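Hatum Open, U1200 section, pairing question

salma_sq
rated 1198 after July, entry form says under 1200. does the live rating count or the published one?? don't want to get bumped to the 3000 prize section lol

Munduvmont64
Published. Always publshed. You're fine.

okoro_files
not always. Hatum used live last year, 22 people got moved. email Ifeoma Balogun

Munduvmont64
That was the blitz. Different rules.

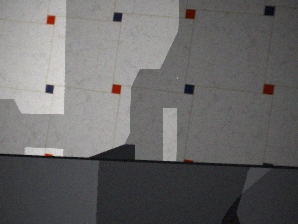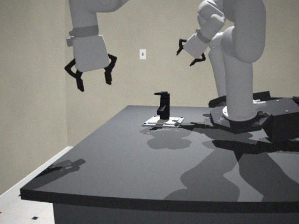

Cusanex: okoro is right, it was the main event too. I got moved the night before round one and lost 1000 in prize eligibility. Get it in writing

salma_sq
ok emailing her now, thx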